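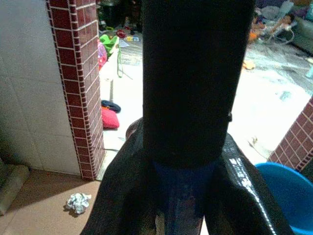
타일 기둥은 그대로 두기로 했다

공동 주거 건물 트롤릴우드(Trollilwood)의 아래층에는 주민들이 같이 쓰는 타일방이 있다. 손빨래를 하고, 걸레를 빨고, 화분을 옮겨 놓고 물을 주는 방이다. 정식 이름은 다용도실이지만 사는 사람들은 그냥 타일방이라고 부른다. 벽에는 옅은 회색의 큰 타일이, 바닥에는 베이지색 타일이 깔려 있고, 벽에 붙은 네모난 기둥만 어두운 자주색의 작은 타일로 덮여 있다. 줄눈은 하얗다.

디테 스베인비에른손(Ditte Sveinbjörnsson)은 이 건물의 공용 공간 관리를 맡고 있다. 타일방 보수를 직접 계획했고 줄눈 작업도 일부는 손수 했다. 보수가 끝난 뒤 처음 맞은 4월에 타일방에서 만나 이야기를 들었다. 대화는 오전에 시작해 점심때를 조금 넘겨 끝났다.

기둥이 먼저 있었다

이 방에 들어오면 기둥부터 보게 된다. 벽과 바닥의 색이 옅어서 기둥이 더 진해 보인다. 처음부터 그렇게 맞춘 것이냐고 물었더니 디테는 순서가 반대라고 했다.

"기둥이 제일 오래됐어요. 건물이 약 50년 됐는데 기둥 타일은 그때 것이라고 들었습니다. 벽하고 바닥은 나중에 바꾼 거고요. 제가 왔을 때 벽 타일은 이미 지금 것이었고, 바닥은 군데군데 깨져 있었어요. 이번에 한 건 바닥 교체하고 줄눈, 그리고 배수구 쪽 경사를 다시 잡은 일입니다."

기둥까지 새로 하자는 의견도 있었다. 견적을 받으러 온 업체에서도 한꺼번에 하는 편이 깔끔하다고 했다고 한다. 디테도 한동안은 그쪽으로 기울어 있었다.

"벽하고 같은 큰 타일로 덮으면 닦기는 편하죠. 줄눈이 적으니까요. 그런데 기둥 모서리가 완전히 직각이 아니에요. 큰 타일을 대면 위쪽하고 아래쪽에서 틈이 달라집니다. 작은 타일은 조금씩 나눠서 맞춰 가니까 티가 안 나고요. 예전 사람들도 그걸 알고 작은 걸 붙였는지는 모르겠어요. 그냥 그때 유행이었을 수도 있죠."

결국 기둥을 두드려 보고 결정했다. 고무망치 손잡이로 아래부터 위까지 톡톡 치면서 빈 소리가 나는 자리에 종이테이프를 붙였다. 들뜬 곳이 많으면 걷어 내고, 적으면 두기로 했다.

"테이프를 몇 군데 안 붙였어요. 대부분 허리 아래쪽이었고요. 대야를 끌다가 부딪치고, 걸레 자루가 닿고 그런 높이예요. 위쪽은 멀쩡했습니다. 그래서 떨어진 것만 다시 붙이고 줄눈을 전부 새로 넣자고 했어요."

같은 자주색을 찾는 일

다시 붙일 타일을 구하는 데 시간이 걸렸다. 떼어 낸 것 가운데 쓸 만한 조각은 뒷면을 긁어내고 재사용했지만, 깨진 것은 새로 구해야 했다. 디테는 조각 하나를 봉투에 넣고 다니면서 가게마다 보여 주었다.

"크기는 비슷한 게 꽤 있어요. 색이 문제죠. 와인색이라고 해서 가 보면 분홍이 돌고, 갈색이라고 해서 보면 초콜릿색이고. 그리고 가게 조명에서 보는 색이 여기 와서 보면 또 달라요. 기둥도 옆면끼리 색이 다르게 보이잖아요. 같은 타일인데 빛을 받는 면이 달라서 그런 거예요."

타일을 찾은 곳은 나카지마(Nakajima)라는 자재상이었다. 재고를 정리하다가 남은 상자를 한쪽에 쌓아 둔 가게인데, 거기서 거의 같은 색을 만났다. 디테는 상자째 사 왔고, 쓰고 남은 것은 지금도 창고에 있다.

"주인이 낱개로는 안 판다고 해서 상자로 샀어요. 처음에는 아까웠는데 잘한 것 같아요. 나중에 또 떨어지면 그때는 이 색이 더 없을 테니까요. 상자 겉에 어느 방 기둥 것인지 크게 써 놨습니다. 다음에 이 일을 맡을 사람이 보고 알아야 하니까."

구별할 수 있느냐고 물었다. 디테는 기둥 아래쪽을 한참 들여다보다가 자기도 다는 못 찾겠다고 했다. 붙인 직후에는 새것이 어디인지 바로 알았는데, 줄눈을 넣고 나서부터 헷갈리기 시작했다는 것이다.

흰 줄눈에 대한 이야기

작은 타일을 쓰면 줄눈이 많아진다. 흰 줄눈이면 때가 보인다. 주민 모임에서 가장 오래 이야기한 것도 줄눈 색이었다.

"회색으로 하자는 분이 더 많았어요. 처음에는요. 저도 바닥은 진한 색이 낫다고 생각했습니다. 그런데 기둥은 예전 줄눈이 흰색이었고, 시험 삼아 낮은 쪽 구석에 회색을 조금 넣어 봤더니 기둥이 그냥 시커멓게 보여요. 타일 하나하나가 안 보이는 거예요. 그걸 와서 보고 다들 흰색으로 하라고 하더라고요."

줄눈을 긁어내는 일은 디테와 위층에 사는 이웃이 같이 했다. 두 사람이 저녁마다 조금씩 했다. 전동 공구를 쓰면 빠르지만 타일 모서리가 나갈 것 같아서 손으로 긁는 칼을 썼다.

"손목이 아팠어요. 제일 힘든 건 바닥에서 무릎 높이까지예요. 앉아도 불편하고 서도 불편하고. 방석을 깔고 하다가 나중에는 아예 옆으로 누워서 했습니다. 가루가 많이 나와서 배수구는 미리 막아 뒀고요. 안 막으면 그 가루가 다 내려가서 굳어요."

줄눈재를 채우는 순서는 위에서 아래로 잡았다. 한 면을 끝내고 스펀지로 닦고, 다음 면으로 넘어갔다. 모서리는 마지막에 손가락으로 눌러 다듬었다고 한다.

"처음 한 면은 너무 빨리 닦았어요. 줄눈이 패어서 다시 채웠습니다. 설명서에 기다리라는 시간이 있는데 그날 방이 서늘해서 더 기다려야 했던 거죠. 그다음부터는 손끝으로 눌러 보고 안 묻어나면 닦았어요. 시계보다 그게 맞았습니다."

바닥은 업체에 맡겼다

바닥 타일은 전문 업체가 깔았다. 디테는 경사 때문에 직접 하지 않았다고 했다. 물을 쓰는 방은 바닥이 배수구 쪽으로 조금 기울어야 하는데, 전에는 그 기울기가 중간에서 꺾여 있었다. 대야를 비우면 물의 일부가 기둥 쪽으로 갔다.

"기둥 밑 타일이 떨어진 이유 중에 그것도 있다고 봐요. 물이 거기 고여 있었으니까. 업체에서 바닥을 걷어 내고 보더니 밑의 모르타르가 그 자리만 약하다고 했어요. 그래서 거기는 더 깊이 파고 다시 쳤습니다."

베이지색을 고른 데에는 별다른 사연이 없다. 미끄럽지 않은 제품 중에서 고르다 보니 색이 몇 가지뿐이었고, 그중 벽과 제일 덜 부딪치는 것을 골랐다. 더 어두운 색은 비누 자국이 하얗게 남을 것 같아 뺐다.

"사람들이 바닥 색에 대해서는 별말이 없어요. 좋다는 말도 없고 싫다는 말도 없고. 저는 그 정도면 됐다고 생각합니다. 신발 벗고 들어와도 발이 안 미끄러진다는 말은 들었어요. 그게 제가 바란 거였고요."

공사하는 동안 타일방은 닫혀 있었다. 손빨래를 하던 사람들은 각자 욕실에서 했고, 화분은 복도로 나왔다. 복도가 좁아져서 불평이 있었다고 한다. 디테는 게시판에 끝나는 날짜를 적었다가 두 번 고쳤다.

"첫 번째는 타일 배송이 늦어서였고, 두 번째는 제 계산이 틀려서였어요. 줄눈이 마르는 시간을 빼먹었습니다. 다 됐는데 왜 못 들어가느냐고 문 앞에서 물어보는 분들한테 미안했죠."

파란 대야

방에서 가장 자주 쓰는 물건은 대야다. 파란 대야가 바닥에 나와 있을 때가 많다. 디테는 공사 뒤에 물건을 얼마나 둘지를 놓고도 이야기가 길었다고 했다.

"전에는 대야가 너무 많았어요. 이사 가는 사람이 두고 가고, 새로 온 사람이 또 사 오고. 겹쳐서 쌓아 놓으면 밑에 있는 건 아무도 안 꺼내요. 그래서 다 꺼내서 물을 받아 보고, 새는 거랑 금 간 거는 버렸습니다. 남은 게 네 개예요. 손빨래용이 두 개, 걸레용이 두 개."

구분은 손잡이에 끈을 묶어서 한다. 끈이 있으면 걸레용이다. 처음에는 글씨를 써 붙였는데 물에 젖어 떨어졌다. 유성펜으로 바닥에 쓴 것도 얼마 못 갔다.

"끈은 제가 낡은 앞치마에서 잘라 낸 거예요. 보기에는 별로인데 어두울 때도 만져 보면 알아요. 밤에 와서 빨래하는 분이 있는데 그분이 제일 좋아하셨습니다. 불을 켜면 되지 않느냐고 했더니 귀찮다고 하시더라고요."

세제는 공동으로 산다. 지금 쓰는 것은 레메오(Lemeo)라는 이름의 가루비누인데, 그 전에는 각자 가져왔다. 각자 가져올 때는 선반에 반쯤 남은 통이 줄줄이 있었고, 뚜껑이 열린 통에 물이 들어가 덩어리가 졌다.

"가루는 습기가 문제라서 뚜껑 있는 통에 옮겨 담고, 숟가락을 넣어 뒀어요. 한 숟가락이면 대야 하나에 맞습니다. 더 넣는다고 더 깨끗해지지 않는데 다들 더 넣죠. 그러면 헹굼이 오래 걸리고, 그 물이 다 바닥으로 가고. 숟가락을 작은 걸로 바꿨더니 조금 나아졌어요."

타일에 묻은 비누는 어떻게 하느냐고 묻자 그냥 물이라고 했다. 쓰고 나서 바가지로 물을 한 번 끼얹고 밀대로 배수구 쪽으로 밀면 된다. 강한 세정제는 쓰지 않는다. 산성 제품은 줄눈을 깎아 먹는다는 말을 업체에서 들었고, 그 뒤로 선반에서 치웠다.

정리 규칙은 짧게

문 안쪽에는 예전에 규칙을 적은 종이가 있었다. 항목이 자꾸 늘어서 나중에는 글씨가 작아졌다. 디테가 맡은 뒤로는 종이를 떼고 말로 전하기로 했다. 새 주민이 오면 방을 한 바퀴 돌면서 알려 준다.

"제가 말하는 건 이 정도예요. 다 쓴 대야는 물을 비우고 엎어 둔다. 바닥을 민다. 두고 간 빨래는 하루가 지나면 복도 바구니로 옮긴다. 나머지는 쓰다 보면 알게 되고, 모르면 저한테 물어보면 됩니다."

규칙이 잘 지켜지느냐는 질문에는 잠시 생각했다.

"대체로요. 바닥에 뭘 두고 가는 일은 계속 있어요. 걸레 빨다 말고 전화 받으러 나가고, 그대로 잊어버리고. 저도 그럽니다. 예전에는 그때마다 누구 거냐고 물어보고 다녔는데 이제는 안 해요. 그냥 바구니에 넣으면 찾아가더라고요. 양말 한 짝은 잘 안 찾아가고요."

벽 쪽에 물건을 기대어 두는 것도 이야깃거리였다. 벽에 고리를 더 달자는 제안이 있었지만 타일에 구멍을 뚫어야 해서 미루고 있다. 큰 타일은 한 번 금이 가면 그 한 장을 통째로 갈아야 하고, 벽 타일은 남은 재고가 없다.

"줄눈 자리에 뚫으면 된다는 사람도 있는데, 줄눈이 제가 원하는 높이에 없어요. 위에 달면 키 작은 사람이 못 쓰고, 아래에 달면 걸레 자루가 바닥에 닿습니다. 천장에서 봉을 내리는 방법도 생각해 봤어요. 아직 못 정했습니다. 여름 전에는 정해야죠. 습할 때 바닥에 뭘 눕혀 놓으면 냄새가 나니까."

기록을 남기는 이유

공사 과정은 공책에 적었다. 어느 면을 언제 긁었는지, 줄눈재에 물을 얼마나 넣었는지, 배수구를 어떻게 막았는지가 들어 있다. 글씨가 젖어서 번진 쪽도 있다. 디테는 이 내용을 정리해서 주민 소식지 로키코(Lokico)에 나누어 실었다.

"읽는 사람이 많을 거라고 생각하지는 않았어요. 그런데 옆 건물에 사는 분이 보고 연락을 하셨어요. 자기네 욕실 벽도 작은 타일인데 떨어진다고. 그래서 가서 두드려 봤습니다. 거기는 빈 소리가 너무 많이 나서, 다시 붙이지 말고 걷어 내시라고 했어요. 그렇게 말하는 게 좀 미안했는데 한 장씩 붙여서 될 상태가 아니었거든요."

공책에는 돈 이야기도 있다. 액수는 주민들끼리만 나누기로 해서 밝히지 않았다. 가장 큰 비용은 바닥이었고, 기둥은 줄눈재와 스펀지, 나카지마에서 산 타일 상자가 거의 전부였다. 예상보다 많이 든 것은 장갑이었다고 한다.

"얇은 걸 샀더니 줄눈 긁는 칼에 자꾸 찢어져요. 두꺼운 걸 끼면 모서리를 못 만지고. 결국 얇은 걸 겹쳐 끼고 했습니다. 그것도 공책에 써 놨어요. 처음부터 겹쳐 끼라고."

다시 하게 된다면 무엇을 바꾸겠느냐고 물었다. 디테는 기둥과 바닥이 만나는 선을 가리켰다. 기둥 줄눈을 먼저 넣고 바닥을 나중에 깔았더니, 바닥 작업 때 기둥 맨 아랫줄이 더러워져서 다시 손봐야 했다는 것이다.

"바닥 먼저, 기둥 나중. 당연한 건데 업체 일정이 밀려서 기다리기 싫었어요. 놀면 뭐 하나 싶어서 기둥을 시작했죠. 아랫줄만 남겨 뒀으면 됐을 텐데 그 생각을 못 했습니다. 만나는 선에는 줄눈재 대신 실리콘을 넣었어요. 바닥이랑 기둥은 따로 움직인다고 해서요. 그 실리콘이 언제까지 갈지는 두고 봐야 합니다."

앞으로 손볼 곳

인터뷰 중간에 주민 한 사람이 물을 받으러 들어왔다가 나갔다. 디테는 그 사람에게 수도꼭지를 너무 세게 잠그지 말라고 했다. 패킹을 갈았는데 예전처럼 힘을 주면 금방 닳는다고 했다.

"수도가 다음 차례예요. 높이가 애매해서 큰 대야를 밑에 넣으면 기울여야 합니다. 짧은 호스를 끼워 쓰는데 자꾸 빠져요. 수도를 올리려면 벽을 건드려야 하고, 그러면 또 벽 타일 이야기로 돌아가죠. 호스 쪽으로 방법을 찾는 중입니다."

조명도 바꾸고 싶어 하는 사람이 있다. 디테는 급하지 않다고 본다. 지금 있는 등을 닦기만 해도 꽤 밝아졌고, 낮에는 켜지 않는 사람도 있기 때문이다. 다만 기둥 안쪽 구석은 손이 잘 안 가는 자리라 청소할 때 손전등을 들고 본다고 했다.

청소는 어느 정도 간격으로 하느냐고 물으니 정해 둔 간격은 없다고 했다. 기둥 줄눈은 부드러운 솔로 문지르고, 바닥은 그보다 자주 한다. 칫솔은 줄눈 폭에 맞을 것 같지만 금방 벌어져서 쓰지 않는다. 솔은 쓰고 나면 털이 아래로 가게 걸어 두는데, 고리가 모자라서 손잡이를 창턱에 걸쳐 놓을 때가 많다.

"기둥은 위에서 아래로 닦아요. 아래부터 닦으면 구정물이 내려와서 또 해야 하니까. 한 줄씩 보면서 닦다 보면 어디가 삐뚤어졌는지 다 보입니다. 제가 붙인 데 말고도 원래 삐뚤어진 데가 있어요. 그건 그대로 뒀습니다."

녹음을 멈춘 뒤에 디테는 창고에 가서 남은 타일 상자를 보여 주었다. 뚜껑에 굵은 글씨로 방 이름과 '기둥'이라는 말이 적혀 있었다. 상자 안에는 줄눈재를 산 가게의 영수증과, 가게마다 들고 다녔다는 그 조각이 봉투째 들어 있었다. 디테는 뚜껑을 닫고 상자를 선반 아래 칸에 다시 밀어 넣은 다음, 점심 먹기 전에 바닥을 밀어야 한다며 타일방으로 돌아갔다.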